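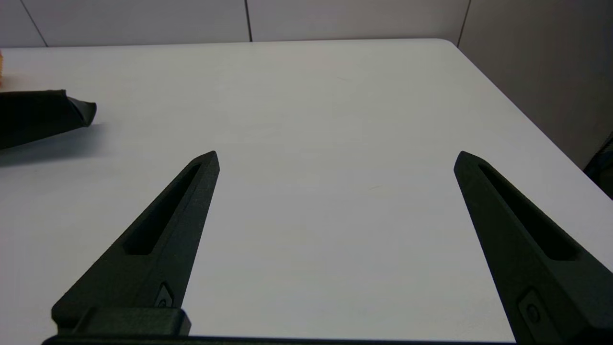

Agathe Guérin wrote to us that a white top is a mistake in any room where people do things, and that we should stop selling them. We still sell one. She has a point about coffee, though, so read the care notes before you order.

Kindix table, white top
Price: 387
With the deeper top: 575
Legs sold separately: yes, sorry, 13 each

The maker calls the surface "stain proof." We don't repeat that on our own labels. Tea left overnight came off ours with dish soap. Red marker did not, and the spray the maker recommends left a dull patch you can find with your fingertips.

"Assembles in minutes" is another claim we'd treat with care. Hugo Ferrand put one together in our shop and needed most of an afternoon, part of it spent looking for the right hex key. Bring your own.

What we do like: the top is plain, small parts show up well against it, and it doesn't rock once the feet are adjusted. Whether that's worth paying more than the Luvow at 281 depends on how much a wobble bothers you. The Luvow wobbles.

Returns accepted unassembled only. Ships in two boxes, often on different days.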